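This site uses cookies to remember your display settings. Accept all | Manage preferences

Skiltemum – soft toy handling set

README, revised October

Summary

Skiltemum is a collection of still pictures and short text records about soft toys laid out on a covered worktable. It concerns plush objects: how they lie when put down, how limbs and heads settle, and which small attached parts stay in view. The release holds 1,205 records. Of these, 1,000 are in the main part and the remainder are in the folder named extra, which has not been checked to the same level.

The set is maintained by Imelda Dumlao at Fornwood. Corrections should go to the address in the footer.

Contents

records/ – one text file per record, UTF-8, tab separated
stills/ – one still per record, same base name as the text file
extra/ – unchecked records, same layout
toys.tsv – list of the 84 toys, with colour, kind and fastening notes
CHANGES – plain text, newest entry first

Fields

toy_id: matches the first column of toys.tsv.
kind: bear, rabbit, dog, other. Toys that could be read as two kinds are entered as other.
colour: main colour of the plush in everyday words. No colour codes are given. Turquoise is kept apart from blue and from green.
lie: back, front, side, seated. Judged from the trunk only. A toy with its trunk flat and its head turned is still entered as back.
head: left, right, up, down, as seen in the still. This is the direction of tilt in the picture and has nothing to do with the toy's own left and right.
limbs: splayed, tucked, mixed.
trim: free text. Ribbons, bows, collars, buttons, sewn patches.
tag: yes, no, unsure. Use unsure where a small part near a seam could be a tag or a clip.

Surface

The mat used for the bear records is brown and matte. Pale toys and saturated blues separate well from it. Dark brown toys do not, and their outlines in the lie and limbs fields should be treated with care. Mats in other colours are listed by record in CHANGES.

Sample record

The bear below is entered with lie = back, head = left, limbs = splayed, tag = unsure. Trim reads "light-pink ribbon bow, neck".

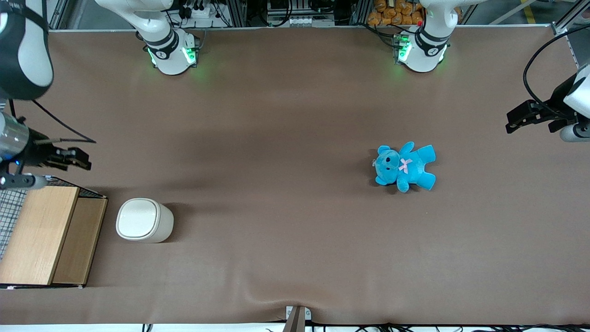
Fig. 1. Turquoise-blue plush bear on the brown mat, kind = bear.

One raised arm does not change the limbs value. The field is set to mixed only where at least one limb is folded under or against the trunk. Button eyes and noses are not entered as trim unless they differ from each other in colour or size in a way that helps to tell two toys apart.

Known problems

– The Lightfoot toys share one pattern and differ only in ribbon colour. 2 of them were swapped in an early version; the toy_id values have been put right, the file names have not.
– Long-haired plush hides ribbons. An empty trim field means none seen, and should not be read as none present.
– Seated toys that lean far over were entered as side by one annotator and as seated by another. No rule has been agreed yet.
– A few colour entries in extra/ still use "aqua". Read these as turquoise.

Checking

Run the Tiladex script check_rows over records/ before sending changes. It reports missing fields and values outside the lists above. It does not open the stills.

Contact: Imelda Dumlao, Fornwood | © Fornwood | Back to top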